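6 min read

Applying for the ward clerk job at Purngate

I have been meaning to write this up since February, when I first saw the advert pinned by the lifts, and several of you have asked how it went. So put the kettle on, because I do go on a bit.

The post was ward clerk at Purngate, 30 hours a week, on the elderly care side. The advert was four pages long and I read it on the bus with a sinking heart. Essential this, desirable that, "evidence of continuing development". I very nearly folded it up and forgot about it! My friend Aurora Valente, who has sat on a good many interview panels, told me to get two highlighters and go through it line by line - yellow for what I could prove, pink for what I couldn't. There was far less pink than I'd feared.

What I had was eight years on a GP reception desk and a typing certificate so old that it had gone soft at the corners. What I lacked was any hospital work at all. Aurora said to write about the nearest thing, so I wrote about the winter our appointments system went down and we ran the whole surgery from a paper diary.

The form

It was reference number 302, and you had to put that on every sheet. The supporting statement took me three evenings. I wrote far too much, cut it, missed the bits I'd cut and put half of them back. If you are doing one of these, use their headings in their order. The person sorting the pile has a grid to fill in, poor soul, and you may as well make it easy for them.

The interview

Two people and a jug of water. Eduardo Simões, the ward manager, asked most of the questions, and he was kind about my nerves. He wanted to know what I'd do if a relative rang for news while a doctor was waiting at the desk for notes. I said I'd ask the relative if they could hold, and find the notes, and then I talked for far too long about telephone manners.

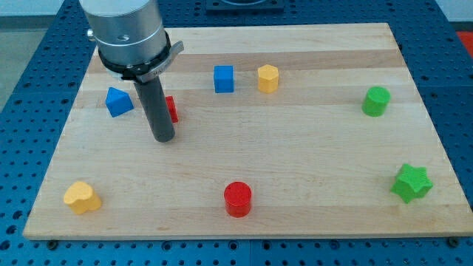 Waiting to hear

They said 13 days and they meant it, to the very morning. I got it! Then came the checks, the references and an occupational health form that wanted every jab I'd had since school. My old surgery found the records for me, bless them, and I took them a cake.

I've been there a while now and still get lost on the way to X-ray. The lanyard is lovely though, and the tea is better than at my last place.

Comments

Meireles: So pleased for you! I'm filling in a form for a pharmacy post and will be borrowing the highlighters.

Allix: Did they make you do a typing test? I've been dreading that part.

Reply from the author: They did, Allix, a short one, and I made two mistakes and lived.

Recent posts
- Shoes for standing up all day
- Leaving the surgery after eight years
- What I keep in my work bag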